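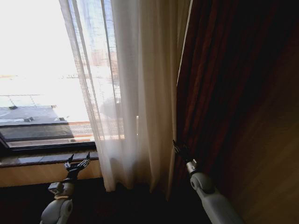
The gripper on the edge of the dark drape, right beside the sheer.

Curtains and robot grippers: what I learned from a torn hem

If you let a two-arm robot do your curtains, please check the hem first! Mine runs a routine called Plernis, and in January it grabbed the drape and the sheer together, kept pulling, and ripped a hem clean open. The arm didn't stop, either. It went on tugging until I hit the stop button, and by then two hooks had popped off the track and the log was showing fault 1224 (grip force too high, which I'd call an understatement).

Aiman Pasaribu talked me through the fix over the phone, and these are the things I still do.

Keep the two fabrics apart where they meet. I put a few stitches of bright thread on the drape's edge so the camera has something to find – any color your curtain isn't will do. Then turn the grip force down. Mine came set at 1374 and I run it at 400 now, which still holds heavy cloth just fine.

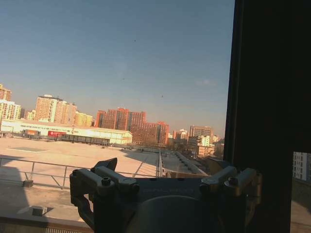
Gripper fingers at the window, with the railing and the long white building across the way.

Look over the gripper before every run. Run an old nylon stocking over the fingers, and if it snags, so will your sheer (I found a burr that way and took it off with a nail file, power off of course). Check the screws while you're there. A loose one will catch a thread in no time.

Bright sun is the other troublemaker. Glare through the glass can hide the edge of a sheer completely, so I do the first pull of the day by hand if the light is strong – it takes two seconds and saves a lot of mending. And stay within reach of the stop button, kids and cats on the other side of the room!

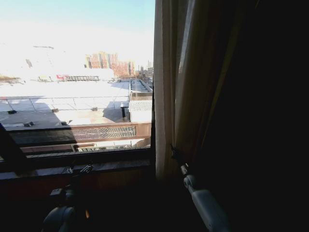
Can I free the fabric by hand if the gripper jams on it?
Press stop and switch the power off first, then open the fingers with the manual release. Never pull the cloth out of a closed gripper, as that's how most of my hem went.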